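Sprachbefehle für den Greifarm: So testet ihr, ob euer Modell wirklich zuhört

Nach meinem letzten Beitrag kamen erstaunlich viele Mails mit derselben Frage: Woran merke ich, ob mein Modell den Satz versteht oder einfach immer zum auffälligsten Gegenstand fährt? Tja, das hat mich im Mai auch ziemlich viele Nerven gekostet. Inzwischen habe ich einen Ablauf, mit dem ich ganz gut klarkomme, und den schreibe ich jetzt mal auf.

Ihr braucht einen Arm mit Greifer, eine Policy, die Kamerabild und Text als Eingabe nimmt, und ein paar Gegenstände. Unsere Policy heißt intern Falex und wurde mit 1.000 Demonstrationen nachtrainiert. Welche ihr nehmt, ist für den Test aber egal, Hauptsache, ihr könnt den Befehl austauschen, ohne sonst etwas anzufassen.

Schritt 1: Gegenstände aussuchen

Nehmt Sachen, die sich in Form und Material deutlich unterscheiden. Ich mag die Mischung aus Gefäß und Kuscheltier sehr, weil man damit sowohl Greif- als auch Ablagebefehle bauen kann (»Leg den Tiger in die Schüssel« ist bei uns schon fast ein Running Gag). Kaja Vanags schwört auf lauter Würfel in verschiedenen Farben, aber dann prüft ihr eben vor allem Farbwörter.

Schritt 2: Aufbauen und Startpose anfahren

Der Greifer startet leer und über dem Tisch, und zwar jedes Mal in derselben Pose. Die Gegenstände kommen in eine lockere Reihe, mit genug Luft dazwischen, damit er von oben herankommt. Schüssel und Becher stelle ich aufrecht hin, den Tiger lege ich flach.

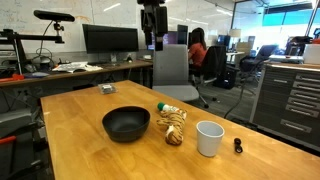
BEFEHLE UND DURCHLÄUFE

Schüssel, Tiger, Becher und das kleine schwarze Ding ganz rechts: Für jedes davon schreibt ihr jetzt einen Satz. Bei dem schwarzen Teil wird es spannend, ich nehme »das kleine glänzende schwarze Objekt«. Die Schüssel ist ja auch schwarz, und wenn das Modell nur auf die Farbe hört, fährt es gern mal dorthin!

Dann das Wichtigste: Anordnung stehen lassen, nur den Satz wechseln. Nach jedem Durchlauf alles zurück an den alten Platz (Klebebandmarken helfen) und wieder in die Startpose. Ich mache pro Satz 18 Durchläufe und breche nach 20 Sekunden ab.

Notiert zwei Werte getrennt:

Ziel richtig: Der Greifer fährt zum genannten Gegenstand, egal ob er ihn erwischt.
Griff richtig: Er hebt ihn auch hoch.

Bitte nicht zusammenwerfen! Wir hatten anfangs nur eine Erfolgsquote, und die lag bei 66 Prozent. Klang ordentlich. Erst als Justinas Siliņa die Aufzeichnungen noch einmal durchgegangen ist, sahen wir, dass der Becher fast immer klappte und beim Tiger oft schon das Ziel falsch war.

Gegenprobe

Tauscht zum Schluss die Plätze und lasst dieselben Sätze noch mal laufen. Bricht »Ziel richtig« dabei ein, hat sich euer Modell wahrscheinlich Positionen gemerkt. Bei uns halfen dann zusätzliche Demos mit gemischter Reihenfolge, mehr Trainingsschritte allein brachten gar nichts.

Wer mag, probiert noch Umschreibungen wie »das gestreifte Stofftier«. Meine Auswertung dazu ist noch nicht fertig, die kommt in einem eigenen Beitrag.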